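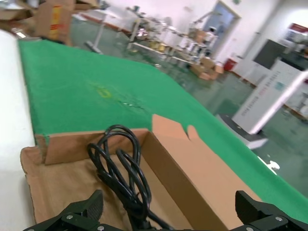
Gudero Completes Financing for 80 MW Kukitz Solar Project

6/19/21 – Gudero announced today that it has closed financing for the Kukitz solar project, an 80 MW facility to be built on former grazing land near the town of Parkura. Site work is under way, and the plant is scheduled to begin commercial operation in December.

The project covers 430 acres leased from local landowners. All of the electricity it produces will be sold to Yoon, a regional utility, under a 20-year fixed-price power purchase agreement. The plant will connect to the grid through an existing substation next to the site, and no new high-voltage line is required.

Gudero will own and operate the facility and will oversee maintenance from its office in Parkura. Annual payments to the town will begin in the first full year of operation and will continue for the length of the power purchase agreement.

Kukitz is the 37th renewable energy project developed by Gudero and its first in the Parkura area. The company also holds development rights to a neighboring parcel, where a battery storage system is under study. A decision on that project has not been made.

About Gudero

Gudero develops, builds and operates wind, solar and storage facilities. It sells power to utilities and large commercial customers under long-term contracts.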